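Flavow two-arm cell: setup and upkeep FAQ
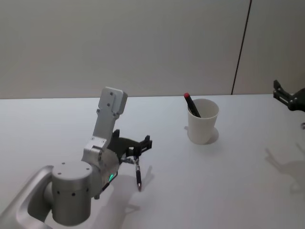 Grippers and wrists

The green light on the wrist is on. Is the arm ready to run?
I wouldn't bet a job on it. The light tells you what the wrist thinks of itself. It says nothing about whether the fingers are seated straight or the bolts are tight. Do the hand check anyway.

What is the hand check?
Power off, brakes on. Push each finger sideways with your thumb. If you feel a click, pull the gripper and look at the mount before you touch any settings.

The pen slips in the fingers. Should I raise the grip force?
Vema's guide says yes. I have my doubts — in our cell, more force mostly wore the pads out sooner. Wipe the pads, then check that both fingers close square on the barrel. Change the force last, one step at a time, and write down the old value.

Does it matter what goes in the cup?
A paper cup is light and tips if a gripper brushes it. One capped marker is fine for a pick test. Teach the approach from above and leave the other arm parked until the pick works.

How often should the wrist screws be checked?
Every 200 hours of running. The sales sheet claims 393, and I have yet to see how they got that number. Mark each screw head with a paint pen so you can spot one that has turned.

Calibration

Does auto-calibration really replace the manual routine?
It's quicker. Whether it's better depends on the table. Ours came out 3 mm off near the back edge after a "pass" result. Run it, then touch off on the corners by hand.

Can I calibrate one arm and skip the other?
Only if the two never share a part. For handoffs, do both in the same session.

Do I need the Flalero service plan?
Read what it covers first. Pads and cables were left out of the one we were offered, and those are the parts we replace. The quoted response time was 14 days.

Where do I log a fault?
On the Pasaribu sheet by the controller. Put in the error code and what the arm was holding.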